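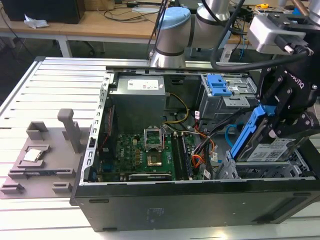 Safe working rules for the disassembly cell
Project report, part 2. Philomena Madigan, Nov 30, 2024

Started writing these in May, rewritten since. Cell is called Clerik, job is taking old desktops apart for reuse. Rules first, results in part 5.

Before a run: mains lead out of the PC, power button held down, wait 20 seconds. Case flat on the rails. Nobody reaches in while the arm is enabled – not even for a dropped screw. Speed capped at 20 per cent for any new program, 100 only after sign off.

Cables are the hard bit. Grip the plug body, never the wires. If it dosen't come free after 2 tries, stop and log it. 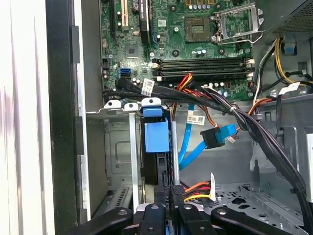

Who is allowed to restart the arm after a stop?
The person who signed the log for that run, and only once they have looked inside the case and found out why it stopped.

Drives go in the Flevent tray, label up, still count as holding data untill wiped. Loose processors by the edges only. Still to do: rule for swollen batteries, ask Dutadura about gloves.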